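レイド前点検表(ギルド「Lollgate」・10人用)とコメント

記入:Aidan Ó Dálaigh
点検日:6月26日
対象:ダンジョン「Viklow」下層、2番目のボスまで

日本語は私の母語ではありませんので、変な言い方がありましたら教えてください。判定は「良」「要修正」「未確認」の三つです。

1.装備の耐久度 良
全員、出発前に修理しました。

2.回復薬の数 要修正
ギルド倉庫の残りは787本です。規則では900本より下がったら補充することになっています。薬草を取りに行ける方は、倉庫の左の棚に入れてください。右の棚は売る物の棚ですから、間違えないでください。

3.挑発の順番 良
盾役の一番がZaltel、二番がLeclercです。交代は「割れた鎧」が三つ重なった時に行います。二つの時に交代すると、次の挑発がまだ使えないので危険です。

4.範囲攻撃の開始 要修正
先週は、敵が集まる前に吹雪の呪文を始めた人がいました。敵が全部回復役の方へ走って、二回全滅しました。盾役が地面に旗を置いてから始めてください。旗が見えない場合は、撃たないで待ちます。

5.橋の上の安全 未確認
橋では押し戻しの呪文を使わないことになっています。しかし、召喚した精霊が自動で使うかどうか、私はまだ確かめておりません。精霊使いの方は、橋の手前で自動攻撃を止めてください。 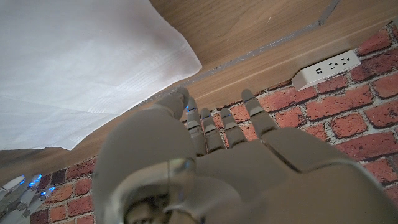
Leclercからは、精霊の自動攻撃を止めても主人が殴られると勝手に反撃する、だから橋の手前で精霊を帰した方が早い、という書き込みがありました。橋を渡ってから呼び直すと魔力を1000使うけれども、落ちて入口から走るよりは安いそうです。

私もこの意見に賛成です。5の文を「精霊は橋の手前で帰す」に直します。ただし、魔力が1000より少ない方は、呼び直す前に水を飲む時間が必要ですので、チャットに「水」と書いてください。全員が座るまで盾役は進みません。

6.復活の石 良
回復役が二人とも持っています。一人が倒れた時、もう一人が先に自分の周りを見て、それから使います。前回は毒の床の上で復活させてしまい、すぐにまた倒れました。

7.追加機能(アドオン)の更新 要修正
警報の音が古い版のままの人がいます。古い版ですと、ボスの咆哮の警報が遅れて鳴ります。更新した後、町で一度ログインし直して、音が鳴るかどうか試してください。

8.戦利品の分け方 良
10月に決めた規則のままです。布の頭装備だけは、前回もらわなかった人が先に選びます。

2と7の修正が終わった方は、この下に名前を書いてください。5は次の入場の時に私が橋で確認して、判定を書き直します。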